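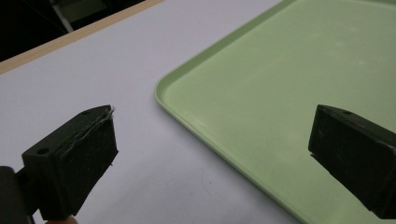
How to catalogue a comic collection

These steps suit a collection of up to 1,000 issues kept at home. Beyond that the same method works, but you'll want to do it one publisher at a time.

What you need

A spreadsheet, a soft pencil, bags and boards in the right size, and a clear surface where the boxes can stay open for a few days. Wash and dry your hands before you start, and keep drinks in another room.

Step 1: Sort by title

Take everything out and make a pile for each series. Don't worry about issue order yet. Series that restarted with a new number one get a separate pile for each volume, so the first run of Stiltevine and the relaunch don't end up mixed. The volume is normally given in the small print on the first page or inside the front cover.

Step 2: Put each pile in order

Lowest number at the front. Annuals and one-shots go at the back of the series they belong to. Crossovers are awkward. I file the Salcedo and Plalari crossover under Salcedo because that name comes first in the small print, and I put a note in the Plalari rows.

Step 3: Enter the issues

Use one row per copy. The columns I use are title, volume, issue, publisher, cover month, variant, condition, price paid and box. Write the title exactly the same way every time or the sort will split it. If you own two copies of an issue, give them two rows.

Expect to get through 200 issues in an evening once the piles are in order.

Step 4: Note the condition

Keep it simple. Good, fair and poor are enough unless you plan to sell. Check the spine, the corners and the staples, and write down any missing pages or coupons.

Step 5: Bag, board and box

Slide the board in first, shiny side towards the comic, then the comic, and fold the flap behind. Pencil the box number on the end of the box and enter it in the last column. Stand the comics upright and leave enough room to get a hand in.

Keeping it up to date

Add new issues before you read them. My own list stands at 600 rows, and the only gaps are in Uviver, where I let 3 months of issues build up and then shelved them without entering any. Save a second copy of the file somewhere other than your computer.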